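Ticket 2133
Opened by: Asabe Wike
Assigned to: Şengül Duman
Site: Plorkden, sorting cell 2
Status: Waiting on requester

Asabe Wike, 7:40 am
Hi Şengül! Me again, sorry. The cell keeps stopping on us with code 82 and I'm running out of ideas. It happens when the right arm goes for a brick near the middle of the table. It gets there, opens up, and then just sits until the screen asks for an operator. The left arm hasn't thrown a single code all week (touch wood). I did a restart from the Gosis panel, cleared the code, and got a good stretch out of it before it stopped again. Same code.

Şengül Duman, 8:15 am
Morning! 82 is a grip timeout, so the arm thinks it should be holding something by now and it isn't. Can you check that the camera mount on the right gripper is snug? Finger tight is fine, please don't put a wrench on it. Also, which recipe are you running, the old one or the one Kozan sent over in April?

Asabe Wike, 9:05 am
Mount is snug, I wiggled it. We're on the April recipe. Green goes in the white bin and red goes in the clear container, same as before, and I left the bricks where they were when it stopped so you could see the spread.
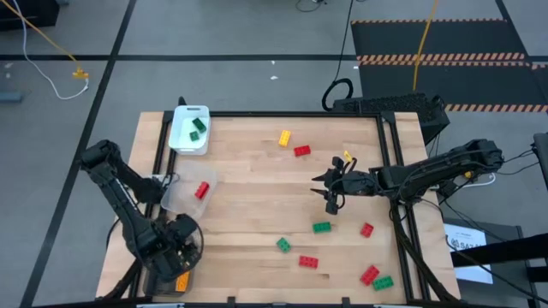
The other thing, and I don't know if this belongs in a ticket, is what the stops are doing to our shift. When we sorted by hand at Lamer, I'd do my batch and chat and go to lunch. Now I'm supposed to be on the packing bench while the cell runs, except I get called back so often that I never get into a rhythm over there. I logged 24 stops yesterday! I like the cell, I really do, and my wrists feel great. But the packing target was set as if I never leave the bench, and on paper it looks like I'm slow.

Şengül Duman, 9:50 am
It belongs in the ticket, I'm glad you wrote it down. I'll send your stop log to whoever set that target. For the fault, the April recipe cut the grip timeout to 2 seconds, and I think that's too short for bricks lying at an angle. I've put the old value back on your cell. Please reload the recipe and run a full batch.

Asabe Wike, 11:30 am
Reloaded. Halfway through the batch and no 82 so far, fingers crossed. I'll finish it after lunch and post the log. Could somebody show me where that setting lives? I'd love to be able to check it myself next time.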